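Sillas que duran

1 de junio de 2018

Hace unas semanas tiré una silla de oficina. No estaba rota del todo. Se le había ido el pistón de gas, que es la pieza que sube y baja el asiento, y el resto seguía como el día que la compré: las ruedas, el respaldo, los brazos. Escribí a la tienda, Grumholm, para pedir el recambio. Me contestaron con mucha amabilidad que esa serie ya no se fabricaba, que el pistón no se vendía por separado y que me ofrecían un descuento en un modelo nuevo. Acepté el descuento. Llevo desde entonces pensando que hice mal.

La silla de trabajo es el mueble que más horas usamos después de la cama y el que menos miramos al comprar. Elegimos una mesa por la madera y una lámpara por la luz que da, y luego pedimos la silla por internet, de noche, ordenando los resultados por precio. En las oficinas ocurre algo parecido a otra escala. Se piden treinta iguales, se firma el albarán y no se vuelve a hablar del asunto hasta que alguien se queja de la espalda.

Hòa Thái tiene un taller de reparación de muebles en Hundside, a dos calles de mi casa. Fui a verlo con la silla nueva ya montada en el despacho y la vieja ya en el punto limpio, es decir, tarde. Me explicó que el pistón se cambia en un cuarto de hora con una llave grande y un martillo de goma, y que el diámetro es el mismo en casi todas las que le llegan. «El que te dijo que no había recambio no te mintió», me dijo. «No lo tienen ellos.» Me habría cobrado 22 euros.

El dinero me importa menos que otra cosa. Entre el objeto y quien lo usa se ha ido metiendo una distancia que antes no existía. Mi padre sabía qué tornillo aflojaba la silla de la cocina y cada invierno, en diciembre, cuando venía la familia, las repasaba todas antes de la cena. No era carpintero ni le gustaba el bricolaje. Lo hacía porque las uniones estaban a la vista y cualquiera podía entenderlas. En mi silla nueva los tornillos van debajo de unas tapas de plástico que, según el manual, no deben retirarse.

Se me dirá que las sillas de antes eran peores, y es verdad. Nadie que haya pasado ocho horas en un asiento de madera quiere volver a él. Los mecanismos actuales permiten inclinar el respaldo, ajustar la altura, corregir la postura, y eso tiene un precio en complejidad que me parece razonable. Lo que discuto es que esa complejidad se venda cerrada. Un freno de bicicleta también es un mecanismo fino y cualquier ciclista compra las zapatas en la tienda del barrio.

También se me dirá que reparar sale caro. A veces sí. La casa Treltska vende una silla de 1085 euros con despiece completo en su catálogo, y es evidente que la mayoría no puede pagarla ni tiene por qué. Pero el despiece es un dibujo con números. Publicarlo cuesta poco. Que lo tenga la silla cara y no la barata es una decisión comercial, y se puede tomar la contraria. El taller Châu, bastante más modesto, entrega con cada silla una hoja con las medidas de las ruedas, del pistón y de la tornillería, y da cinco años de garantía sobre el armazón.

Thiện Đặng, que durante mucho tiempo llevó las compras de un centro universitario, me contaba que en los pliegos se puntuaba el precio, el plazo de entrega y el color. La disponibilidad de piezas no aparecía. Cuando propuso incluirla le preguntaron cómo se medía eso, y la conversación acabó ahí. A mí se me ocurre una manera sencilla: pedir al proveedor el precio de una rueda suelta. Si no sabe contestar, ya está medido.

Las sillas de los sitios de trabajo suelen quedarse mucho después de que se haya renovado todo lo demás. Cambian los ordenadores, cambia la gente, se tiran tabiques, y la silla sigue en su rincón hasta que cojea. Entonces se aparta, se le pone encima una caja y ahí termina.

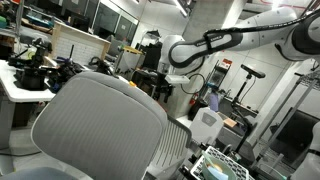
Silla de oficina con respaldo de malla gris en un laboratorio.

La malla, por cierto, es un buen ejemplo. Es fresca y resulta cómoda, y cuando cede o se rasga casi nunca se puede sustituir sin cambiar el respaldo entero. Un tapizado feo de los de antes se quitaba con un destornillador plano y se volvía a grapar. Hòa Thái sigue haciéndolo y dice que cada vez le entran menos, porque la gente da por hecho que no tiene arreglo.

No pido una ley, aunque no me molestaría. Me conformo con que preguntemos antes de pagar. Qué mide el pistón, si las ruedas salen tirando, quién vende la malla - y si el vendedor pone cara rara, apuntarlo y mirar en otro lado. Yo no lo hice. La silla nueva es cómoda, tiene el asiento un poco duro y hace un ruido al girar a la izquierda. He escrito otra vez a la tienda y estoy esperando respuesta.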